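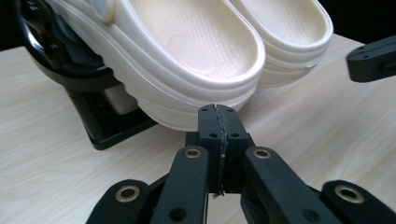

Attachment 1: the clogs, cream white, left one on a stand

Ticket: Order confirmation says delivered, tracking says otherwise
Shop: Uvasside Footwear
Opened by: Judit Deák
Status: Open (reopened twice)
Priority: Normal

Entry 1 - customer
I ordered a second pair of the cream clogs for my sister, to be sent to her address in Moltamberg. Your site emailed me to say they had been delivered. They have not. The tracking page at Csonka, your courier, says "label created" and nothing else. I don't see how a parcel can be delivered before the courier has picked it up. The first pair came without any trouble, so I know the shop can do it. Please tell me where the second pair is.

Entry 2 - support
Thank you for getting in touch. Our system shows this order as delivered. Please check with neighbours and look in any safe place. If the parcel has not turned up in 3 working days, please reply to this ticket.

Entry 3 - customer
My sister lives on the top floor of a block with one door and no porch. She has asked next door anyway. I would rather not wait 3 working days for a parcel that your own courier says it never had. Could somebody look at the tracking page? It takes less time than writing the reply above.

Entry 4 - support
Ticket closed automatically. Reason: solution provided.

Entry 5 - customer
Reopening. No solution was provided.

I have done a bit of looking myself. In my account the order has two lines under "Shipments". The first has a tracking number ending in 71. The second has a number ending in 30. The email with the word "delivered" in it quotes the one ending in 71. I went back through my old mail and that number belongs to my first order, from February, which did arrive. So it looks to me as if the old shipment has been stuck on to the new order and your system is reading the wrong one. I may be wrong. I would like to be told why, if so.

Entry 6 - support
Thank you for the extra detail. We have asked the team that looks after Platura, our order software, to check this. In the meantime please try the following:
Log out and log in again.
Clear your browser's cookies.
View the order in a different browser.

Entry 7 - customer
Done, all of it, on a laptop and a phone. Same two lines, same two numbers. I didn't expect my cookies to have any say in where a box of shoes is, but you can cross it off.

One thing I did notice. The February order was sent to me and the new one was meant for my sister. On the new order the delivery address is right at the top of the page, but under the first shipment line it shows mine. If you use the "Buy again" button, as I did, and then change the address, does it copy the old shipment across? That would be my guess.

Entry 8 - internal note, made visible to customer
Tested on the practice shop. Placed an order, marked it delivered, used "Buy again", changed the address at checkout. New order shows as delivered straight away. Tested again without changing the address: new order shows as "processing", as it should. Customer's guess looks right. Warehouse only picks orders marked "processing", so the second pair has most likely never left the shelf. Passed to Platura team.

Entry 9 - support
We are pleased to say that a fix was put in place on 2025-06-18. Your order has been corrected and this ticket will now be closed.

Entry 10 - customer
Reopening again, sorry. The first shipment line has gone and the order now says "processing", so that part is better. But two things bother me.

First, "corrected" isn't the same as sent. The courier page for the number ending in 30 still says "label created". Has anyone picked the shoes off the shelf, or is the order just labelled properly now?

Second, your returns page gives me 90 days from delivery. My order page still has the old delivery date next to the returns button, so the clock appears to have run out on shoes nobody has worn. If they don't fit her, I can see how that conversation will go. I want the date fixed before they arrive.

Entry 11 - support
The returns date is worked out from the delivery date and will update by itself when the parcel is delivered.

Entry 12 - customer
Will it? The delivered status was meant to look after itself as well. I'd like a person to check it, please, and write on this ticket that they have.

Entry 13 - internal note, made visible to customer
Checked by hand. The old delivery date was still stored on the order and would not have updated. Removed it. Returns button now says "available after delivery". Warehouse has confirmed the pair is packed and waiting for the next Csonka collection. Have asked Platura for a list of other orders made the same way.

Entry 14 - customer
Thank you, that is the first answer I have believed. Please leave the ticket open until my sister has the box in her hands. I'll write when she does.

Entry 15 - support
Ticket set to "waiting for customer". Automatic closing switched off.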